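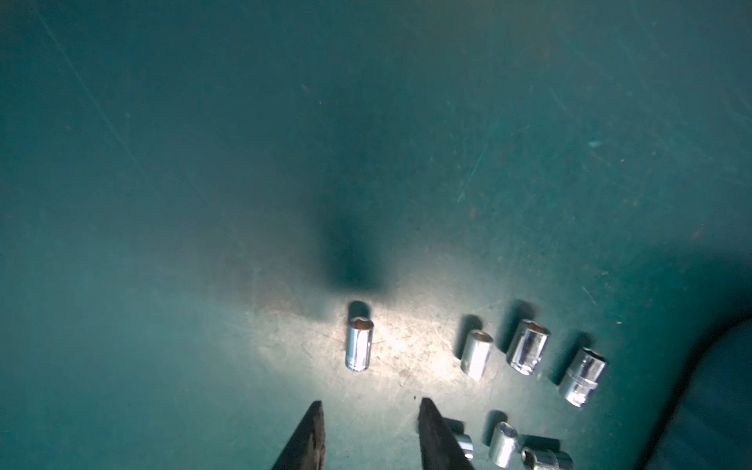 第2期 第2版

散套筒归位 Bollico工具借用处本月恢复外借

Clondden消息 停借了一段日子的套筒,又能借了。Bollico工具借用处2026年6月8日贴出通知,散件清点告一段落,登记在册的套筒共2,289只,其中近2,000只已经对上规格、配回套盒,其余的继续收拾,先不外借。

停借是从三月开始的。起因不复杂,还回来的盒子老是缺。缺小号的最多,也有缺加长的,有的盒子里倒是满的,一看,同一个规格塞了好几只,该有的那只没有。借的人拿回家才发现拧不上,再跑一趟。跑两趟的也有。柜台上那本意见簿,三月份差不多整页整页都在说这件事。

于是全部收回来,倒出来,从头认。

认套筒是慢活。镀铬的东西摆在一起都亮晃晃一片,高的矮的好分,难的是差一点点的那些。墨绿偏蓝的台面,划痕不少,灰也有一点,套筒有的口朝上立着,有的歪着、躺着,灯一打,影子拖得老长。口朝上才看得见里面的形状,六角的、多角的,先按这个分,再看外壁上的尺寸。外壁带一圈滚花的另放。磨得看不清字的,拿螺栓去试,试得上就贴小标签,试不上的进待定盒。

公制英制混放是老毛病。通知里专门写了一段:两种制式今后分柜,公制贴蓝标,英制贴黄标,借还都在各自的柜口,不要图省事塞到一起。有几只套桶外面贴的是蓝标,内口一试是英制,已经撕掉重贴。不知道是哪一年贴的了。

加长套筒这次单列。以前跟普通的混在一个套盒里,盒盖经常合不严,一提就撒。现在改成单独登记,要用火花塞一类深位置的,借的时候说一声,另外给拿。

生锈的、口子撑圆了的,清出来不再用。借用处说数目还没统计完,月底前会贴在门口。
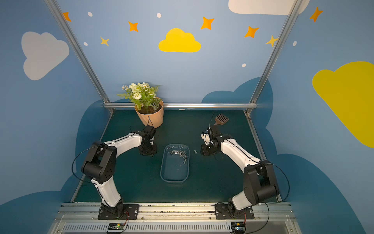
文/Gilia 街坊版

散件怎么放,也换了办法。原先用铁皮饼干桶,深,看不见底,找一只得全倒出来。现在改用透明塑料盒,长方形,圆角,灰扑扑的小金属件往里一放,隔着盒壁就看得见。盒子外面掉一只也容易发觉,后头角上摆了盆假花,桃粉色的花盆,白花,配几枝绿蕨叶。墙刷的天蓝色,画着云和星星,来过的小朋友多半记得。

盒子是从Teoh五金行买的,就在借用处斜对过。Teoh五金行同时答应,缺的规格可以按进货价补,先补家里修车、修自行车、装家具常用的那几档,冷门尺寸等有人登记了再说。补货的单子已经递过去,到货时间没定。

恢复外借之后,规矩有几处变动,照通知抄在下面:

一、成套借的,当面开盒,当面点,还的时候一样。缺一只登记一只,不用赔整套。

二、单只也可以借了。以前不行。单只借期短一些,到期可在次续借一回,柜台或打电话都行。

三、每人同时最多借2套。棘轮扳手和接杆不算在里面,另行登记。

四、还的时候请擦一下油。不要求擦得多干净,别滴在柜子里就行。

五、捡到散的、不知道是谁家的,直接放柜台左手边的透明盒,不必问。

第五条估计用得上。记者在门口站了一会儿,就有位大叔从口袋里掏出一只套筒来,说是洗工装裤的时候从裤兜里翻出来的,应该是去年借的那套里的。柜台收下,拿去试口,蓝标,公制,正好缺。

也有人不满意。一位住Clondden北边的居民说,开门时间还是太短,下班赶过来只剩关灯了,修车又都是晚上修。借用处答复,傍晚延时正在商量,暂时没有准信。另一位问能不能把扭力扳手也放进外借目录,答复是那几把要先送去校准,校准回来再看。

还有问能不能送货上门的。不能。

家里还留着Bollico套盒的,不论缺不缺件,请尽快拿回来对一下。盒子盖上印有编号,编号磨没了也收。逾期的这次不记。只剩空盒的也请带来,盒里的海绵格子还能用,有几套零件齐了,就差个盒子装。

台账目前是手写的,电子目录要晚一点。想先问某个规格有没有,可以到柜台翻本子,公制在前,英制在后,待定的夹在最后几页。

下一批轮到批头和内六角扳手,停借日期另行通知,要用的趁早借。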